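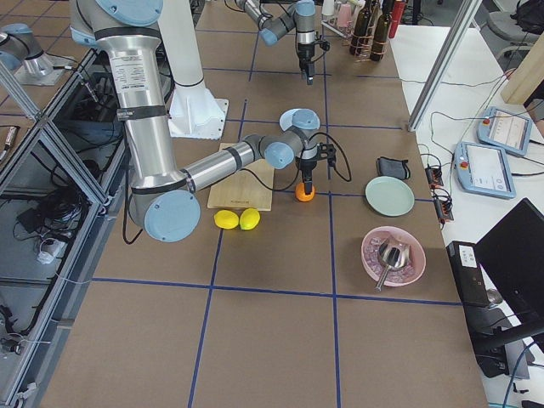 A drinks station with lemons, an orange, a cutting board and a bowl of ice.

A drinks station is a table, counter or section of counter set aside for preparing and serving drinks, usually at a home gathering, an office party or a small event. It differs from a bar in that no one is employed to stand behind it, and from a refreshment table in that something has to be cut up before anyone can drink. The usual contents are ice, citrus fruit, a board and knife, cups, bottles and a place to put the parts of the fruit that no one wants.

The term is used loosely. Hotels apply it to a coffee urn and a basket of sugar packets, and caterers to almost anything with a cloth on it.

Contents

Ice
Citrus
Board and plate
Cups and bottles
Layout
Variants
Etiquette

Ice

Ice is the only part of a drinks station that starts disappearing before the guests arrive. It is generally kept in a lidded bucket, or in an open bowl by hosts who own a lidded bucket and cannot find it. Glass, metal and plastic bowls are all in use. Metal chills quickly and sweats onto the table; plastic sweats less and looks like plastic.

A scoop or a pair of tongs is left in the bowl. Scoops are faster and deliver more ice than was asked for. Tongs deliver one cube, sometimes to the floor. A metal scoop left in ice for a long time becomes unpleasantly cold to hold, and many people prefer to rest it with the handle over the rim, where it is easy to reach and easy to catch with a sleeve.

Ice made in household trays tends to be cloudy, owing to trapped air and minerals. Clear ice is made by freezing water slowly from one direction. The two melt into the same water.

Citrus

Lemons are the standard fruit, followed by limes and oranges. They are bought whole and kept whole until shortly before use, as cut surfaces dry out and the edges of a slice begin to curl. Lemons from the same bag can vary a good deal in color, from pale yellow to a yellow with some green left in it. A greenish lemon is not necessarily sour beyond the ordinary, and a heavy fruit is a better sign of juice than a bright one.

Three cuts are common:

Wheels: crosswise slices, slit once to sit on a rim. Decorative, and the cut most often found abandoned on a napkin.
Wedges: lengthwise sections, meant to be squeezed. Wedges are the practical choice and are aimed, with fair reliability, at the eye of the person squeezing.
Twists: narrow strips of peel, expressed over the drink for their oil. A twist takes a steady hand and is best attempted early in the evening.

Oranges are used in smaller numbers, mostly in wine-based drinks and in punches. A small orange gives only a few useful slices, the two ends being mostly pith. The ends are traditionally eaten by whoever is doing the cutting.

Board and plate

A wooden board is usual. It is kinder to a knife than glass or stone, and stays put if a damp cloth is laid under it. Boards reserved for fruit are recommended by every household manual, including those written by people who have clearly just sliced an onion on theirs. Lemon juice rubbed over the wood will remove some smells and replace the rest with lemon.

A plate stands near the board to receive the slices. It should be empty at the start, a condition that is harder to maintain than it sounds, as any empty plate on a party table is taken for a place to leave olive pits.

Cups and bottles

Cups are stacked or set upside down on a rack. For mixed drinks a short, wide cup is easier to fill with ice than a tall one. Colored cups hide fingerprints, and also hide what is in them, so that guests set down a full one and start again.

Wine is often kept at the back in a wire holder, which prevents the bottles from being knocked over singly. Holders for three bottles are a popular size in home catalogs. The Hellström pattern, a bent-wire holder sold with a matching cup rack, was widely copied, usually with the handle made slightly too small.

Layout

Most guides advise placing items in the order they are used: cups first, then ice, then drink, then fruit. Guests approach from both ends. The Landthorpe layout, named for the community hall where it was first written up in a hosting leaflet, puts the board in the middle of the table, the ice at the front and the bottles along the far edge. Its critics point out that everyone then reaches across the lemons - its defenders, that they would do so anyway.

The same leaflet allowed 500 ice cubes for an evening party, with no mention of how many people were coming.

Variants

The Sunar table is an alcohol-free version with chilled tea, orange slices and a large quantity of mint. The Cerneck table, a winter form seen mainly in November, drops the ice altogether and adds a pot of warm spiced wine. It is easier to set up and much harder to get out of a tablecloth.

Etiquette

Guests are expected to use the scoop, return the scoop, and leave the last slice for someone else. The last slice is consequently found the next morning.

See also: Garnish; Ice bucket; Punch bowl; Sideboard

Page last edited 27/09/2021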